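March 21, 2019
Build notebook, Grevard shared workshop
Project: Flumine (two hand grippers for folding cloth)

I continue from the last entry. The new finger holders are printed and mounted. In the December version the bracket was solid and it bent when I pressed the fingers on the table. This time I took the slotted drawing from Samir and made the walls thicker. Printing took 93 minutes for one piece, and the first piece had a bad corner, so I printed again at 40 mm/s and this was fine.

I put thread lock on the housing screws. Please do not tighten them more, the plastic threads are already weak. If one is turning freely, write it here and I will put a metal insert.

Work at the bed, both grippers, white cloth on the quilt. Label on the near unit is 0157, please use this number in the log and not the old names "A" and "B".
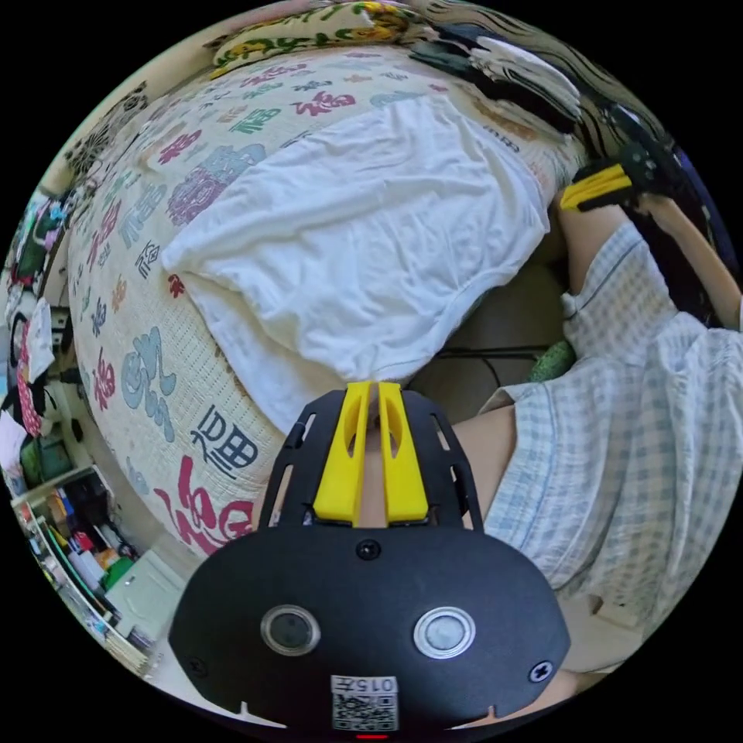 Notebook 2, p. 677

The yellow fingers stand parallel with a narrow gap, and this is how I want them at rest. In the drawing they were leaning inward a little, and with thin cloth the tips met before the rest of the finger. Now I have a question about the oval recess on the inner face. It helps with a thick seam, but I think a single layer of T-shirt fabric can slide there. Guangming Han proposes to glue a thin rubber strip only at the tip and leave the recess as it is. I agree to try it on one pair first.

A problem which is not solved: the quilt is soft, so when I push down to take the edge of a cloth, I take the quilt also. On the workshop table I never had this. Maybe the approach must be more flat, almost from the side. I will try with a smaller angle before I change any part.

The log program (Mumolness branch) stopped one time at sample 100. After restart it was normal. I did not find the cause. The file before the stop is saved, but I would not trust the last lines.

To do:
- rubber strip, one pair of fingers, 1 mm
- print one spare bracket
- check the trigger spring on 0157, it returns slowly
- ask Samir for the newer drawing of the handle

The black filament is almost finished, I wrote it on the order sheet.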